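Household chores with two-armed robots: progress report to the Grunard fund
Prepared by Tegan Pryor, Dilturell project, 18 September 2025 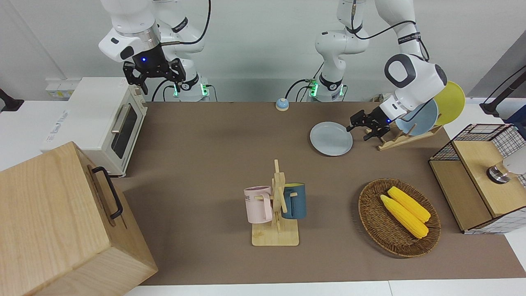

When we wrote to you in March we were still arguing over which kitchen jobs were worth trying. We settled on putting things away: plates into a rack, mugs onto a tree, food into a basket. Dull jobs at home, and wonderfully hard for a pair of arms!

Since then we have logged 2,679 attempts, and 1,760 of them finished without anyone stepping in. I'm delighted with that. In March we could barely get a plate upright before one arm lost its nerve and stopped.

Plates have taught us the most. Picking one up from flat is the awkward bit — the fingers have to get under the rim without pushing the whole thing across the mat. Coman, our planning software, now goes in lower and more slowly, and the slips have dropped a good deal. Setting the plate between the pegs of the rack is better too, although it still sometimes leans further than I would like.

Mugs are patchier. If the handle faces a helpful way the arm hangs it nicely, and if it doesn't, we need the second arm to turn the mug first. That handover caused 167 of our failures, more than any other single step. We have rewritten it twice and I think the third version (running now) is the one to keep.

Can a machine tidy your kitchen yet? A small, well-lit corner of it, yes, at a pace that would drive most people to do it themselves. Wet plates, stacked plates and cutlery are all still ahead of us.

With the rest of the grant we would like to move the Tornus trials into 15 real homes, starting with the plate job alone. We will need your agreement on the insurance wording before we invite anyone, and a draft is with your office. Come and visit whenever you like. The team loves showing it off.

Contact: Tegan Pryor, Dilturell project | © 2025 Dilturell | Back to top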